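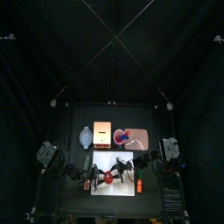 I still wash up by hand, and so does everyone I know with a robot story to tell. My brother-in-law sends me a new clip every month in which a machine folds a shirt or loads a dishwasher, usually speeded up, and asks when I'm getting one.

My answer is the same as last year. Two arms over a table can do a fair bit now. Give them a white board to work on, put a round red thing in the middle and a grip on each side of it, and picking it up is a reasonable thing to ask. Cups, bowls and trays are reasonable too, if they start in a tidy row and the light doesn't change.

My kitchen isn't like that. On Wednesday evening the worktop had two pans on it, a colander, half an onion and a letter from the council. I cleared it in ten minutes while listening to the radio. I don't think any machine I could buy would have known that the onion was to be kept and the letter was not.

Mafalda Leitão, who I used to work with at Trevura, is more hopeful than I am. She points out that on the packing line they were saying the same about boxes, and then the boxes got done. That's true, but the boxes were all one size. The returns bench, where anything might come out of the bag, still had two people on it when I left.

If I had to pick a first chore to hand over, it would be putting things back where they live. It's dull, nothing gets very hot and a mistake costs you a cup. I'd put up with it being slow. It could have the whole night for all I care, as long as it was quiet and the table was clear by breakfast.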